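Cerkska bench and table tops
Stostum Workroom Furniture > Tables > Tops and frames

The Cerkska is a flat-packed work table supplied as a separate top and frame. It is intended for teaching rooms, repair rooms, packing areas and shared kitchens. Tops and frames can be ordered together or singly, and a top from the current range will fit a frame from the previous one without new holes.

Page last revised Tuesday, October 1, 2019.

Top

The top is finished on both faces and on all edges, so it may be turned over when one face has become worn. The long edges are square. This allows two tables to be butted together with a narrow seam and no dip between them. The short edges are slightly rounded and are not meant to be joined.

The surface has a low sheen. Under strip lighting it gives less glare than our older gloss tops, and pencil marks can be removed with a damp cloth. Ink from permanent markers should be treated with white spirit on a soft rag, then rinsed. Scouring pads will leave dull patches which cannot be polished out.
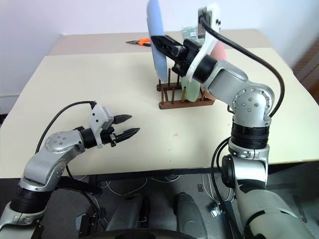
Frame

The frame is welded steel, powder coated, with 4 levelling feet. Each foot has a lock nut. Set the height first, check with a spirit level along both directions, and then tighten the nuts. On uneven floors the nuts should be checked again after a week of use – a table that rocks has nearly always had one nut left slack.

Castors are available in place of feet. Two of the castors lock. Tables on castors should not be used for sawing, hammering or any work that pushes sideways against the top.

Load

The standard frame is rated at 500 kg, evenly spread, on levelling feet. The rating falls to 96 kg when castors are fitted. Neither figure applies to a load placed on the overhang beyond the frame. Vices and clamps should be fixed directly above a cross rail, and the rail positions are marked on the underside of the top.

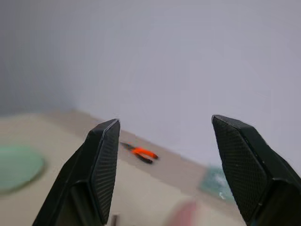 Colours

Tops are made in cream, mid grey and white. Cream is held in stock. Grey and white are made to order, and small differences in shade between batches should be expected. Where several tables are to stand side by side, please order them together and quote the room name, so that all the tops can be cut from one batch.

Joining tables

A joining kit, code Carach 2, holds two frames together from below. It consists of a pair of steel plates, bolts and washers. The kit can be fitted between tables of different depths, provided that both are set to the same height. Fit the plates loosely, bring the tops level, and tighten from the wall side outwards. Do not drive screws through the long edges.

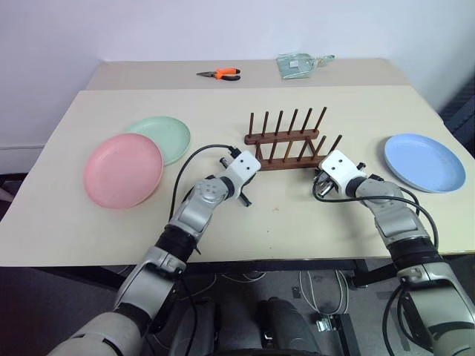

Cream tops, two depths, placed edge to edge against a wall.

Care

Wipe down with warm water and washing-up liquid. Dry the joints between tables by hand, as standing water will in time lift the edging. Hot pans need a mat. Solder and glue should be left to harden and then eased off with a plastic scraper.

Spares

Feet, lock nuts, castors and end caps are sold singly. The lock nut was changed when frame production moved to the Nakamura line, and the old and new threads are not the same. Frames with a round label under the left rail take the old nut. Frames with a square label take the new one.

Delivery and returns

Tops are sent flat, wrapped in card, and need two people to lift. Frames are sent in a separate parcel and may arrive on a different day. Please check corners before signing. Made-to-order tops cannot be returned unless faulty.

Orders for delivery before the end of November should reach us with full access details, including stair widths. Trade accounts: Gwendolyn Nguyen-Tran. Spares and fitting questions: Kimutai Owino.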